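Wed 6 October

I took the day off work and spent most of it with the radio on, half following the border talks between Titent and Kandpal. They broke up again before lunch. Both delegations put out statements within the hour, and I read both of them twice.

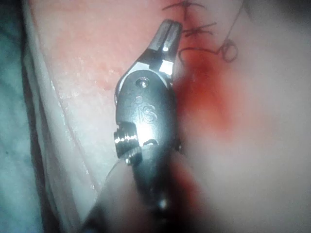
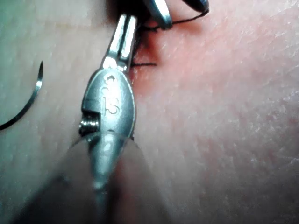
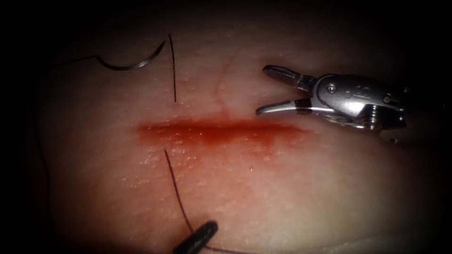

The talks have been going since April, and the sticking point is still the river crossing at Lasex. Kandpal wants it opened to trucks first and argued over later. Titent wants a signed agreement on inspections before a single truck goes over. In the last picture a long narrow cut runs across the middle, with red spread unevenly on both sides of it, and the border on my old school map is much the same: one thin line, and most of the trouble a little way off it. The crossing used to handle 2,000 people on a market day. Last week it was 373, according to the notice at the customs shed.

Jitendra Rajput, who led the Kandpal side, called the inspection demand "a new condition raised at the last minute." I don't think that's fair. It was in the spring draft, on page 38, and his own office published that draft. He may mean the part about night searches, which I couldn't find in any earlier version.

The Titent statement was no better. It ran to 2 pages and mentioned the farmers once, near the end. My cousin has land on that side and hasn't been able to get his onions across since the summer. He has started selling them in Clelarix at a loss - the drive alone takes most of the morning.

No date has been given for the next round. The radio said both sides "remain in contact," and then it went to the weather.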